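Utensil cup

A utensil cup (also utensil crock, spoon jar or, in parts of the Maritimes, the spoon pot) is an open upright vessel kept on a counter or table to hold cooking and serving implements by their working or handle ends. It is among the simplest objects in the domestic kitchen and among the most frequently misused, being also the place where pens, chopsticks and a single knitting needle come to rest.

Form

Almost any vessel will serve, provided that it is shorter than what goes into it and heavier than what goes into it. The first condition is usually met. The second is the cause of most accidents. Stoneware crocks answer it by sheer mass, while plastic tumblers, which were made for drinking and conscripted later, answer it only if the load is modest. A long ladle in a light cup will lie down, taking the cup along.

The household writer Kadri Lill, whose pamphlet The Standing Spoon ran to 600 copies and is still passed around at church sales, recommended that handles stand no more than twice the height of the cup. She also recommended ironing tea towels, and has been ignored on both points.

Orientation

Two schools exist. In the heads-up arrangement the handles go down and the bowls, blades and whisks fan out at the top, which makes each tool easy to recognize and also easy to get dust on. In the handles-up arrangement the tools look much alike until pulled, and the cook draws a spatula when a spoon was wanted. Handles-up cups are commonest where the implements are brightly coloured, as colour does some of the work that shape would otherwise do.

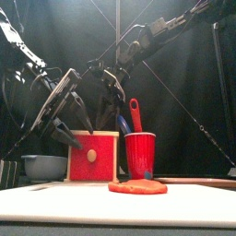

Colour matching is a related custom. A cup and its contents may be bought as a set, but sets rarely survive a move, and the usual household cup holds one tool that agrees with it and one that does not. The Gundance catalogue of kitchen plastics offered 2 shades of red that were sold as identical and were nothing of the kind, a matter on which its customers wrote in at length.

Hanging holes

Many utensil handles are pierced near the end so that the tool can be hung from a hook. In a utensil cup the hole has no use whatever. Aivar Žukauskas, in his survey of almost 300 kitchens in the Grekgate district, found that most cooks owned pierced utensils and very few owned hooks. He drew no conclusion, though he did put up a rail at home the following August.

Companion pieces

The cup seldom stands alone. Its customary neighbour is a small box, often with a single round knob on the front, kept for matches, tea bags, elastic bands or the key to something no longer owned. The knobbed box and the cup are treated as a pair in several older inventories, the Bhatia household list among them, where the two share a line and a joint valuation that flatters neither.

Care

The inside of the cup is washed less often than anything in it. Crumbs and damp collect at the bottom, and wooden handles left standing there will darken. Lill advised emptying it weekly. Mekitz, a maker of enamel canisters, put a removable drip tray in its tall model and sold 200 before discovering that owners were storing coins in it.

See also: cutlery drawer; knife block; junk drawer; trivet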